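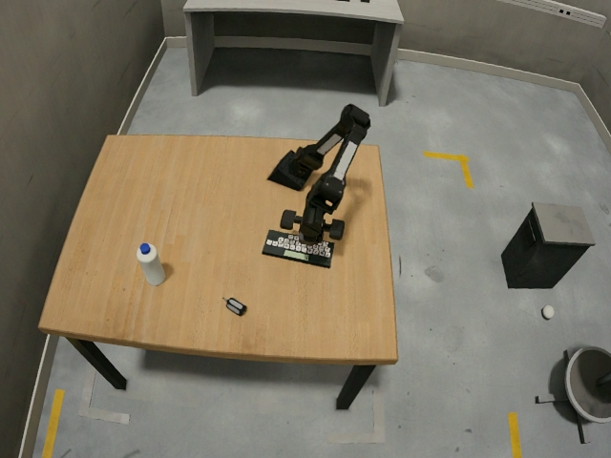

图片来源：Zernix 仿真场景渲染，Jutotov 项目组

Jutotov 桌面操作仿真数据集说明

版本更新：1月29日

一、概述
本数据集用于研究单臂桌面操作策略中的干扰物敏感性，即目标物体之外的物品对抓取位姿预测的影响。全部轨迹在 Zernix 仿真器中生成，不含真机数据。题图场景中，黑色机械臂末端朝下，位于小型黑色键盘上方；桌面另有蓝盖白色塑料瓶和一件黑白两色小物体。

二、数据规模
轨迹总数：3,734
其中测试集：424
物体模型：115
任务类别：8
其余轨迹用于训练，不单独划分验证集。测试集按物体组合划分，训练集中出现过的组合不进入测试集，单个物体可以重复出现。

三、采集方法
轨迹由脚本化规划器生成，初始位姿在桌面可达区域内随机采样。碰撞检测失败的初始状态直接丢弃，规划超时的轨迹保留，并在 status 字段记为 timeout。桌面纹理与光照按回合随机化，房间布局固定。

四、字段
obs/rgb：固定视角彩色图像
obs/joint：关节角，单位为弧度
action：末端位姿增量及夹爪开合指令
objects：物体编号与六自由度位姿
status：success、fail 或 timeout

五、基线
基线为 Sydorenko 行为克隆策略，输入仅含 obs/rgb 与 obs/joint，不读取 objects。评测时每条测试轨迹的初始状态运行一次，随机种子随配置文件发布。统计成功率时，timeout 计入失败。

六、已知问题
1. 扁平物体的接触参数偏硬，夹爪闭合时可能出现抖动。
2. 去年11月之前导出的文件中，四元数顺序为 xyzw，现版本为 wxyz，混用前需转换。
3. 地面胶带标记仅为贴图，无碰撞体。
4. 部分物体的质量为人工估计值，不宜用于力控研究。

七、许可与维护
仅限非商业研究使用，物体模型不得单独再分发。数据由 Amatstead 实验室维护，问题请提交至仓库 issue 页面，并附轨迹编号和仿真器版本号。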